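# How a Robot Arm Learns to Move a Block

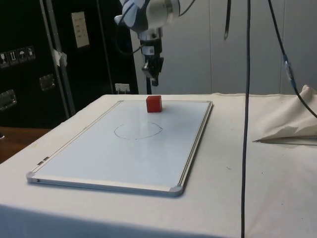
*A robot arm over a red cube on a whiteboard. The circle was drawn by hand.*

Picking up a block is easy for you. You look at it, reach out, close your fingers and lift. You probably learned to do it before you could talk. For a robot arm, every part of that job has to be worked out.

This page explains how an arm does it. It also tells you about the Clurgate Table Kit, a set of lessons that schools and clubs can borrow to try the same kind of task. The kit is made by a small company called Nusov.

## The parts of an arm

A robot arm is a chain of stiff pieces joined together. The stiff pieces are called **links**. The places where they bend or turn are called **joints**. Your own arm works in a similar way. The bone above your elbow is like a link, and your elbow is a joint.

Near the end of the arm is the **wrist**. In the picture it is the dark part that points straight down. Under the wrist is the **gripper**, the part that does the holding. A gripper is much simpler than a hand. Many grippers can only open and close.

Arms also need cables. Some cables carry power and some carry messages. A cable near a joint has to be long enough to let the joint turn, so it is often left hanging in a loop.

## Where is the block?

Before an arm can pick something up, it needs to know where that thing is. People use words like "over there" or "a bit to the left." A robot needs numbers.

Imagine a big sheet of graph paper on the table. You could say the block is 9 squares across and 14 squares up. Those two numbers are called **coordinates**. A third number tells the arm how high to be. With all three, the arm can go to one exact spot in the air.

The numbers can come from a person, who measures and types them in. They can also come from a camera and a computer program that looks for a certain color or shape. A bright block on a pale board is easier for a program to find than a white block would be. Shiny boards can cause trouble, though. The color of the block can reflect in the surface, and a simple program may think the reflection is part of the block.

## Going down slowly

An arm usually stops above the block first. From there it moves down in a straight line. If it came in from the side, it might knock the block away.

Then the gripper closes. If it closes too little, the block slips. If it squeezes too hard, a soft object could be crushed. A hard cube is a good thing to start with, because it has flat sides and keeps its shape.

## Why draw a circle?

A circle on a board makes a good target. A task might be: "Put the block inside the circle." Everyone can see whether it was done.

The circle doesn't have to be perfect. A person knows what a wobbly circle means, even if the line is faint in places. A computer may not. If the program is looking for one complete line, a gap can confuse it. Kids who try the Clurgate lessons often find this out in the first hour, and then they go over their line again with the marker.

## What you get with the kit

The Clurgate Table Kit has 2 parts.

**The Mak cards.** These are task cards. Each one gives a job for the arm, such as moving a block to a target or lining blocks up in a row. There are more than 200 cards, from easy to hard.

**The Pisura program.** This runs on a school computer. You drag commands into a list, such as "move," "lower," "close" and "lift." Press the green button and the arm follows the list from top to bottom. If you forget "close," the arm will go down, come back up and leave the block where it was.

The kit does not come with an arm. Your school or club needs to have one already, and an adult has to set it up. Ask your teacher to check with Nusov that your arm will work with Pisura. The order number for the kit is 1311, and the spare card pack is 473.

## Safety rules

- Keep hands, hair and sleeves away from the arm when it is switched on.
- Know where the stop button is before you start.
- Only one person presses the green button.
- Wait for the adult to say the arm is off before you move the block.

## Try it without a robot

You can do this at home with a friend. Put a block on a table and draw a circle on a piece of paper. One person is the robot and closes their eyes. The other gives commands, such as "move forward one inch" or "close fingers." The robot must do exactly what it is told and nothing else.

Write down the commands you used. Then put the block in a new place and read out the same list.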